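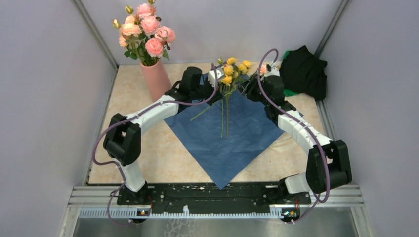

Wed 13 November. Read the new draft good-practice guide for two-arm tabletop cells last night. All 143 pages. I have complaints, so this is going to be a thread.

Page 6 says every task sheet must define "done." Fine. Then the flower wrapping sheet defines it as "bouquet neatly presented." Neatly, says who? Karine Fortin and I scored the same 40 runs and disagreed on a lot of them.

Next, cables. The guide wants them "managed." Have the authors met a cable? Ours loop up over the wrist and back along the forearm. Is that managed? I can't tell from the text, and neither could an inspector.

The clear-table rule is worse. "Only items needed for the task shall be on the work surface." Our cell has a tall pink vase and a heap of black cloth on the table along with the paper and the stems. The vase is part of the task. Argue with me about the cloth.

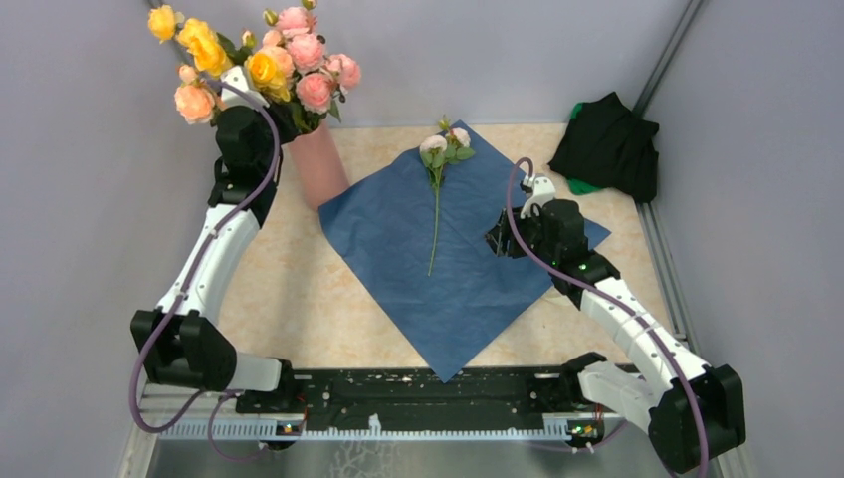 Loretta Nguyen-Tran replied that the clear-table rule is the only one in the guide she'd keep, and that if you can't say what an item is for, you take it off before the run starts.

OK, but then write that! "Say what it's for or remove it" is a rule I can check. "Needed" is a rule I can argue with until lunch.

Also missing: anything on who may stop a run. Urnel's old guide had a bad paragraph on it. The new one has no paragraph.

Comments close in April. I've sent mine on the definition of done, the cables and the stop rule. Last round the authors got 1228 comments and answered mine with "noted," so I'm not expecting much.

If you run a cell like this, please send them your own task sheet with the vague words circled. I'll post mine tomorrow.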